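What the arms leave us

Skoltier put the robot arms into our Brurnstead building in November, and I have since been asked by relatives, a dentist and one taxi driver whether I am worried about my job. I sort and check returned goods. I have done it long enough that worrying about my job counts as part of it.

The letter to staff promised we would be "freed for higher-value tasks". There were 34 of us on the floor when it arrived and we spent a whole tea break trying to work out what those were. Marit Söderlund, who has the bench next to mine, hoped for a chair with a back.

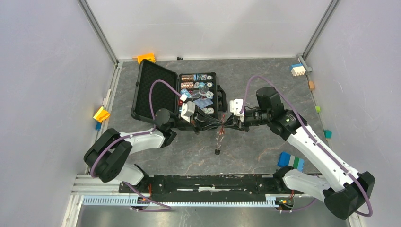 What the change has meant, so far, is that I watch. I used to handle things and now I look at things being handled, which is more tiring than it sounds. Your hands get bored and your neck does the work. Management counts this as a lighter day, and if you measure by the kilo I suppose it is.

I don't dislike the arms. They have never taken my mug. But a returned item is a small mystery, and most of what I knew about the job lived in my fingers: a lid that closes a bit too easily, a box that has been repacked by someone in a temper. I was never asked to write any of that down while it was mine. Now there is a form for it, 45 questions long, and I am to fill it in without extra pay. 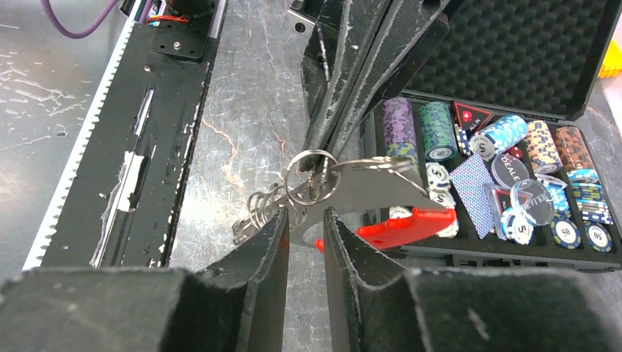
That form is my real complaint. Sang Diệp, our shop steward, put it to the managers that if our know-how is worth collecting it is worth paying for. They said they would take it away and think. They have been thinking since spring - a machine would have been quicker.

My cousin at Flakau had the same business with packing lines. Her lot asked for a say in the pace and a training grade with money attached, and they got both before anything was switched on. We asked afterwards, politely, and got a poster.
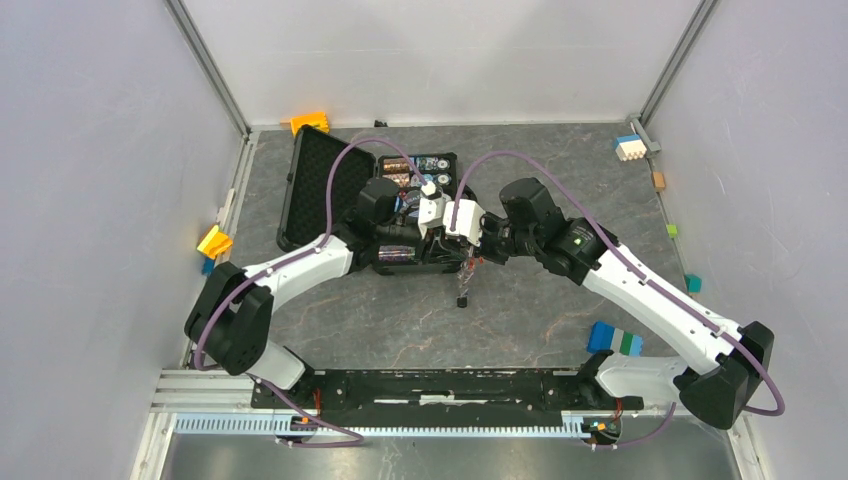 So when people ask if the robots are coming for my job, I tell them to ask who wrote the rota. An arm doesn't decide that two people can cover what four used to. Somebody with an office decides that, and he can be written to. I have written to him twice. Marit is still waiting for her chair.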